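Sutholm traffic hearings to move to new building in October

Motorists summoned over driving offences in Sutholm will have their cases heard at a different address from October, when the borough's magistrates' court stops listing traffic matters at its old premises on Curau Street.

All first hearings for speeding, careless driving, driving without insurance, using a phone at the wheel and drink-driving will be held in the Stosorau Building, next to the bus station. Trials that have already been given a date will stay at Curau Street until they are finished.

The court office said the change would affect anyone who receives a summons or a postal charge after the end of September. People who already have a letter should go to the address printed on it, even if their hearing falls after the move. Where a case has been put off to a later date, a fresh notice will be posted with the correct address, and the old one should be thrown away.

Traffic cases have been shared between two courtrooms at Curau Street for the past 9 years. They have had to fit around family hearings and licensing appeals, and drivers have often been told to attend at 10am only to be called in the middle of the afternoon. At the end of the spring there were 500 traffic cases waiting for a first hearing, and the usual wait from charge to court had reached 74 days.

Under the new arrangement one courtroom will deal with nothing but traffic work. Hearings will be put into four blocks through the day, at 9.30am, 11am, 1.30pm and 3pm, and drivers will be given a block in place of the single morning start. The court office said nobody should expect to be called at the exact start of their block, but that most people should be away before the next one begins.

Guilty pleas will be taken first in each block. Cases where the driver has a solicitor will follow, and those where the plea is not yet known will come last. A duty solicitor will be in the building for the two morning blocks and the first afternoon one. The duty solicitor can advise people facing a charge that could lead to prison, such as driving while disqualified or the more serious drink-driving cases, but will not normally act for someone charged only with speeding.

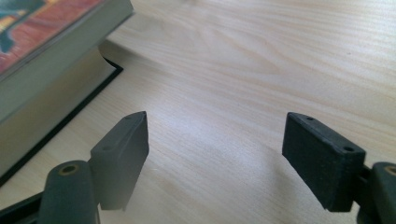
The way drivers send in their paperwork is also changing. Plea forms, statements of means and letters asking the court to take hardship into account will have to reach the traffic office at least seven days before the hearing. At present many people bring them on the morning itself, and cases are put back while the papers are copied. The office still wants paper copies from anyone who cannot use the online form, and asks that they are written out at home, on a clear desk with nothing more than a book pushed into the corner, and not filled in on a knee in the waiting room. Forms that cannot be read will be returned, and the seven days will not be extended to allow for this.

Drivers who want to plead guilty by post will be able to do so as before. The form needs a signature, the driving licence number and details of income. Where no income details are given, the court can set a fine on the basis of an assumed weekly wage, which is often higher than the driver's real earnings. Anyone on benefits should say so on the form and give the name of the benefit.

Pleading guilty by post will not be open to drivers who may be banned. That includes people who would reach 12 penalty points if convicted. They will be told to attend in person, and if they stay away the court may adjourn the case and, in some circumstances, issue a warrant.

A driver who reaches 12 points can still ask to keep their licence on the grounds of exceptional hardship. The court office said these requests take up a large share of court time and that too many are made with no supporting papers. Drivers who plan to make one are asked to tick the box on the plea form so that a longer slot can be set aside. They should bring originals of any letter from an employer, a landlord or a doctor. Losing a job does not always count as exceptional hardship, and the bench will usually want to know what effect a ban would have on other people, such as a relative who depends on the driver for lifts to hospital.

Cuervo, the law firm which handles a good part of the defence work at Curau Street, said it welcomed the timed blocks but had doubts about the seven-day rule.

"Clients quite often ring us the afternoon before they are due in court," the firm said in a written reply. "If the form has to be in a week earlier, those people will already be out of time when they pick up the phone. We would like the court to say plainly what happens to them."

The court office said a late form would not stop a case being heard. The bench could still accept it, but the driver might be moved to the last block of the day or given another date. Credit for an early guilty plea would remain a matter for the bench.

Cuervo also raised the lack of private rooms. Curau Street has a row of small interview rooms behind the main hall, while the Stosorau Building has four, to be shared by solicitors, probation staff and the prosecution. The firm said it had asked for a booking sheet to be kept at the front desk. The court office said it would look at this once the first month's lists had been run.

Parking is likely to cause difficulty. There is no public car park at the Stosorau Building, and the bays on the road outside are limited to one hour. Two spaces at the rear are kept for blue badge holders and have to be booked through the court office. Drivers who think they may be disqualified are reminded not to come by car unless someone else can drive it home. A ban starts as soon as it is announced in court, and driving away afterwards is a separate offence for which a person can be sent to prison.

The building is on one level and has a hearing loop. An interpreter can be arranged free of charge for anyone who does not speak enough English to follow the case – or who uses sign language – but the request must be made when the plea form is sent in. Friends or relatives will not be allowed to interpret in the courtroom. Children may wait in the entrance hall with an adult but there is no one on hand to look after them.

Fines will no longer be taken over the counter. Curau Street has kept a payment window open on weekday mornings, and this will close when the traffic lists move. Fines, costs and surcharges can be paid online, by phone or by bank transfer, using the reference number at the top of the notice of fine. People who cannot pay in full should ask for instalments at the hearing or write to the fines office before the first payment falls due. Those already paying by instalments do not need to do anything, and their reference numbers will stay the same.

Parking tickets issued by the council are not affected by any of these changes. They are a civil matter and are dealt with by an independent adjudicator, and the court office has asked drivers not to send council tickets to the Stosorau Building, where they cannot be dealt with.

Opening hours at the new building will be 9am to 4.30pm. Everyone coming in will go through a security check, and the court office advises allowing 20 minutes for this before the start of a block. Glass bottles and tools are not allowed inside, and anything held at the door can be collected on the way out.

The traffic lists will be reviewed in the spring. The court office said it would then decide whether to move vehicle excise and bus lane prosecutions to the Stosorau Building as well. For now those cases will go on being heard at Curau Street.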